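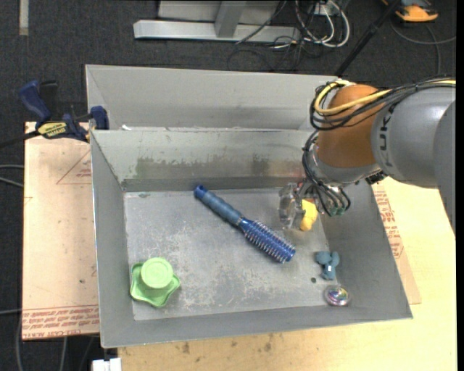 Leonora Dela Peña asked me last week to write down the rules we use at the picking cell, so she could give them to the two people starting at Primthorpe. I had been meaning to do it since April. Most of them came out of arguments with Mwajuma Nyamweya, and she won most of those.

The first rule is about the bin. It gets clamped before anyone enables the arm, and the person running the session pulls on it by hand to check. A bin that shifts a little between picks gives you bad numbers and you won't notice for a long time. We lost a batch of 189 picks that way in our first month and had to throw all of it out.

Second, the objects. Our full set is 64 household items and small toys, picked for being awkward: shiny things, curved things, things with bristles. Only a handful go in at once. They get tipped in from a tray and left how they land. If you turn the brush because you know the gripper likes it better that way, you are measuring yourself. Mwajuma is strict on this and so am I now.

Third, what counts as a pick. The object has to leave the bin, stay in the fingers for the whole move and be let go in the right place. A lift and a drop is a miss, even if it lands where you wanted. Write it down as a miss.

Fourth, cables. Look over the whole bundle at the wrist every 200 picks, with the arm stopped and locked out. Move the arm through its far positions at slow speed first and watch for anything pulling tight – then stop it, lock out, and go in and look. At 2000 picks we do a longer check and go over the fingers too.

Fifth, hands. Nothing goes into the bin while the arm is enabled, and that includes the long grabber tool from Flenudden that people seem to think doesn't count. One person holds the pendant and that person says when it is safe to reach in.

Last, the log. Every stop gets a line, with the reason and your initials, even the dull ones. Sang has a template if you don't want to make your own. I still use a plain text file.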